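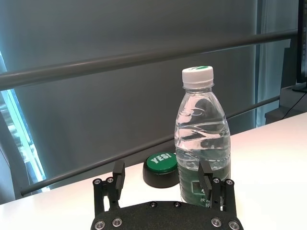 Figure 3. Two fingers on paired linkage bars, each ending in an upright rectangular pad.

4. The Sugden shop before the gliders

I came to the Sugden ledgers expecting to read about gliders, and I spent most of my first week reading about sewing machines. The brothers had a repair shop on the lower street in Stillow for years before either of them built anything with wings, and the shop is where nearly all the paper is. Their flying left us a handful of letters and one very stained notebook. Their repair work left us boxes.

The ledger I lean on most in this section is the one Siobhán Egan cataloged as the second shop book. It has 355 entries that can be read from start to finish, plus a good many more where the ink has gone or the mice got there first. I left the damaged ones out. Of the 355, there are 87 that record a part being made in the shop instead of ordered from a supplier, and those are the ones I got excited about. A man who orders a replacement shuttle has learned how to write a letter. A man who files one from bar stock, fits it, takes it back out and files it again has learned something he can use later on a control fitting.

Most of the made parts are small and dull (sorry!). Bobbin winders, treadle pins, presser bars, an awful lot of screws. The older brother did the lathe work, going by the handwriting, and he had a habit of writing down what went wrong. "Too proud, took down" turns up so often that I started skipping over it, and then had to go back, once I noticed that he also used the phrase in the glider notebook for the hinge pins on the elevator. Same words, same hand, and I think the same way of working: make it slightly too big, try it, take a little off, try it again.

I don't want to push this too far. Gearóid Ó Ceallaigh has argued that the link between the repair trade and the early glider builders gets oversold, and that plenty of people who could fix a treadle never got a wing off the ground. He's right about that. The shop didn't teach the Sugdens anything about lift. For that they had the club library in Uvinberg, which lent by mail, and a pile of borrowed pamphlets they seem to have been slow to return. What I'd claim is narrower. The shop gave them tools, a stock of metal, and a steady income that didn't need both of them at the bench every day.

The income part is easier to show. In the slow months one brother would run the shop alone while the other went up to the hill, and the ledger changes hands accordingly. I count 14 of these switches in the book. The longest ran seven weeks, starting in April, and takings hardly dipped. The younger brother's entries are shorter and his sums are worse, but the customers kept coming. Many of them were dressmakers who needed a machine back by the next morning and probably didn't care who fixed it.

There's also the matter of the Fleltelari account. Fleltelari was the wholesaler who supplied needles, belts and oil, and the shop had credit there. Partway through the book the orders start to include things that no sewing machine ever needed: long lengths of piano wire, turnbuckles, a gross of brass eyelets. They're all charged to the shop in the ordinary way, mixed in with the needles. Dwynwen Jenkins first pointed these out to me, and I had read straight past them twice. My guess is that the brothers didn't keep a separate glider fund at this stage and simply ran the whole hobby through the business. Whether the wholesaler knew what the wire was for, I can't say. The bills were paid late but they were paid.

What I can't find is any sign that the town thought this was strange. Liv Solberg went through the Stillow paper for the same stretch and found only the shop's regular notice, the one about treadles repaired and scissors ground, with the wording unchanged from one season to the next. No mention of the hill, even in the period when the younger brother must have been walking past the newspaper office with a limp and a cracked spar on his shoulder (the notebook has him doing both). Emilian Toma suggests the editor may have been a dissatisfied customer, and there is one entry that would fit – a machine returned three times for a slipping belt – but the name is smudged and I wouldn't hang anything on it.

The third shop book picks up with a new lathe and a larger rent. I turn to the lathe next, and to the argument over who paid for it.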